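Chapter 2: Two Arms on One Rail

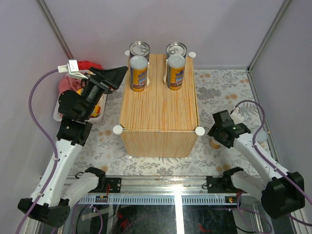
I started the Irnlow build in August, in the corner of a shared workshop in Skutville, with one arm and far too much confidence. The second arm came later, and it changed nearly everything I'd written in my notebook up to then (I've still got it, glue stains and all).

One arm is easy to live with. It reaches for things, it misses, you move the thing a bit closer and try again. Put two of them side by side and they have to share the middle, and that's where my first week of proper clattering came from! I bent a bracket, pulled a cable clean out of its socket and wrote 18 pages of notes that were mostly swearing.

So in this chapter we'll bolt both arms to the front rail, sort out the cables so they've got enough slack to follow the wrists, and agree where each arm is allowed to go. Keep your parts list from Chapter 1 handy, and have a flat work surface about 700 mm deep if you can manage it. We won't write any code until Chapter 7. First job: find your spanners and clear the rail.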